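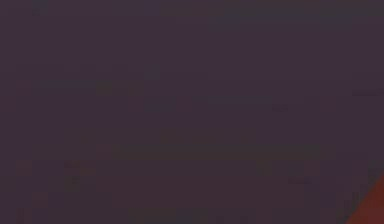
Pág. 1 de 3

LÉEME – Corpus de recetarios manuscritos Pendance, versión 2

Este archivo acompaña a los datos y conviene leerlo antes de abrir las tablas. El corpus reúne 2.045 recetas transcritas de cuadernos domésticos. Los cuadernos fueron prestados por familias de Curnenach y de Fliscombe, y una parte menor viene de la colección Mạc, que contiene sobre todo conservas y encurtidos.

La transcripción la hicimos Ánh Tô y yo, Yến Hà. Itzel Solís revisó el español de todas las fichas y también de este texto, en el cual los errores que quedan son míos.

Contenido de la carpeta

recetas.csv – una línea por receta, con título, cuaderno, folio y texto completo.
ingredientes.csv – una línea por ingrediente, con la forma original y la forma normalizada.
medidas.csv – equivalencias de las medidas antiguas.
notas.txt – dudas de lectura, ordenadas por cuaderno.

Todos los archivos están en UTF-8 y el separador es el punto y coma. Si se abren con una hoja de cálculo, se debe elegir la codificación a mano, porque de otro modo se pierden las tildes y los nombres vietnamitas.

Procedencia

Son 24 cuadernos. Cada uno tiene una sigla de tres letras y un número, por ejemplo CUR-07 o MAC-02. Los folios se numeran como los numeró la familia, aun cuando la numeración salta o se repite. En FLI-03 hay dos folios 18 y los distinguimos con «a» y «b».

Criterios de transcripción

Respetamos la ortografía del cuaderno en el campo «texto». La puntuación fue añadida por nosotros solamente cuando sin ella la frase admitía dos lecturas. Las abreviaturas se desarrollan entre corchetes: c[ucharada], lb [libra]. Una palabra ilegible se marca con tres asteriscos.

Las recetas tachadas se incluyen igualmente. El campo «tachada» lleva el valor 1 para ellas, y son 300 en total. Al principio pensábamos excluirlas, pero Funmilayo Haruna nos convenció de que una receta tachada también informa de lo que se cocinaba en la casa.

Medidas

De las recetas, 831 usan por lo menos una medida sin equivalencia fija, como «un puño», «una taza de las chicas» o «lo que pida la masa». No las convertimos a gramos. En medidas.csv aparecen con el campo «gramos» vacío, y este vacío no es un error.

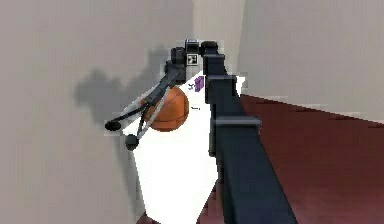

Problemas conocidos

En CUR-11 la tinta pasó de una cara a la otra y varias cantidades son dudosas. Están señaladas en notas.txt.
La forma normalizada «calabaza» agrupa por ahora tres variedades que deberían estar separadas.
Vinh Ngô encontró recetas duplicadas entre MAC-01 y MAC-04. Las dejamos, pues la letra es diferente y los tiempos de cocción no coinciden.

Cambios desde la versión 1

Se añadió el campo «mano», que distingue a las personas que escribieron en un mismo cuaderno. Se corrigió el orden de los folios en FLI-01. Los nombres de las familias fueron retirados a petición de dos de ellas.

Uso y cita

Los datos se pueden usar y modificar libremente, con mención del corpus y de la versión. Para citar: Hà, Y. y Tô, Á., Corpus de recetarios manuscritos Pendance, versión 2. Las correcciones se reciben hasta noviembre para entrar en la próxima versión; rogamos indicar siempre la sigla y el folio.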